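### 3.2 The half-folded state

Most of what is written about folding clothes looks at the finished bundle: how flat it is, how square, how well it stands in a drawer. We came to care far more about the middle of the job. A T-shirt that has had one fold is a wonderful thing to study! It has stopped being a shirt shape and is on its way to being a rectangle, and nearly every later fault in the bundle can be traced back to how the cloth lies at that point (see Figure 4).

Our working set was 117 garments, bought second-hand in Ondstead through the November sales, with T-shirts making up the greater part. We kept worn clothes on purpose. New jersey is springy and almost too well behaved, whereas a shirt that has been through the wash for years has twisted side seams, a hem that waves a little and a front that is no longer quite the same length as the back. Brynhildur Eyvindsson, who ran the laundering, put every item through the same wash and dried it flat, and none of them was ironed. Folding was done on a white mat with a printed grid of thin black lines, following the layout in the Kirkegaard notes, so that a slanting fold line could be judged by eye against something straight.

The first fold lays part of the shirt over the body and leaves a band of doubled cloth. We call the lower edge of that band the lead crease. In the Trokano scheme it is treated as a line, either straight or not, but we found it more useful to think of it as a narrow strip of cloth with its own slack, which can be passed along, trapped or smoothed out. 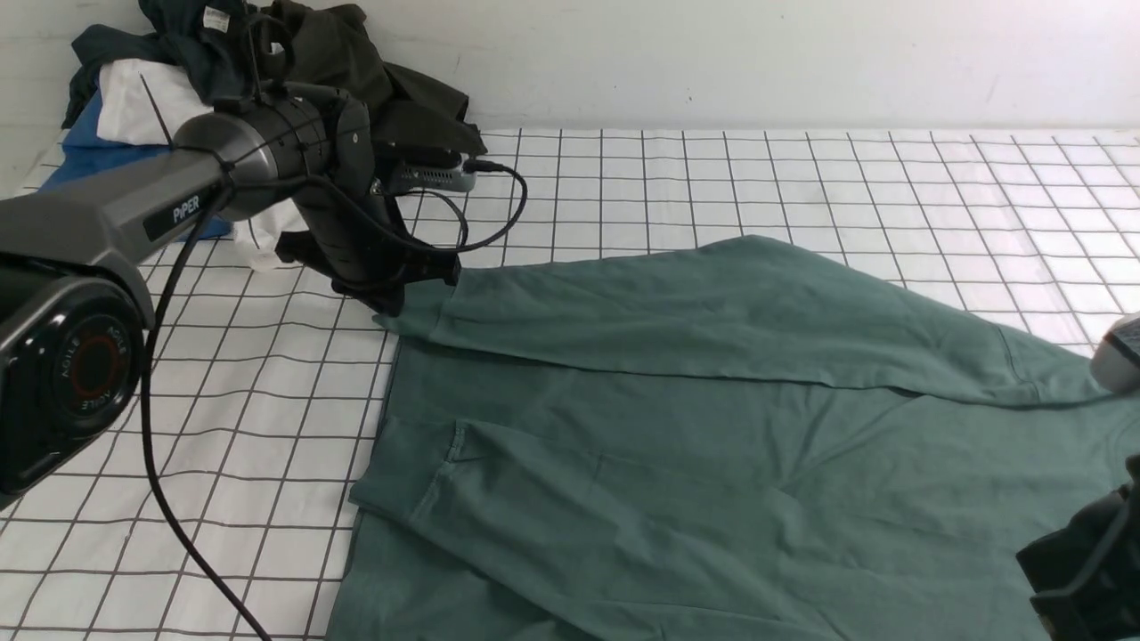

Slack is the heart of the matter. When the upper layer comes down even slightly askew, the spare cloth has to go somewhere, and in soft jersey it tends to run off at a slant as a set of faint diagonal wrinkles. These look harmless. Press the next fold over them, though, and they set into ridges that show through two layers and push the bundle out of square. Stiffer cotton did something different and rather lovely: the slack gathered close to the lead crease and stayed there, so one light tug at a corner was enough to clear it.

The corner deserves a word of its own. Holding the folded layer by a small pinch near its corner gives good control over the direction of the crease, but it also raises a little peak of fabric, and the cloth just behind that peak is drawn in towards it. We scored corner pinches and edge pinches separately for this reason. Over 180 first folds, the corner pinch gave the straighter lead crease and the edge pinch gave the flatter band, and we would not want to do without either. Our preferred order is a corner pinch to place the layer, then a short pull along the edge to settle it.

Hems turned out to be excellent guides. A stitched hem keeps its line when the cloth around it does not, and on around 70 of the shirts it was the only edge we trusted for lining up the second fold. The cut edge under the stitching, or a side that has gone wavy with age, can wander by a good finger's width and still look fine until the bundle is turned over.

The mat itself was not perfectly flat, and its soft wrinkles sometimes printed themselves on the lightest jerseys. We tried taping it down and then replaced it with the heavier Melumlow sheet for the second round of folds, which is reported in Section 3.3 along with the long-sleeved garments.

**Figure 4.** Partly folded T-shirt on the grid mat, with the upper layer laid over the body and its corner held in a pinch.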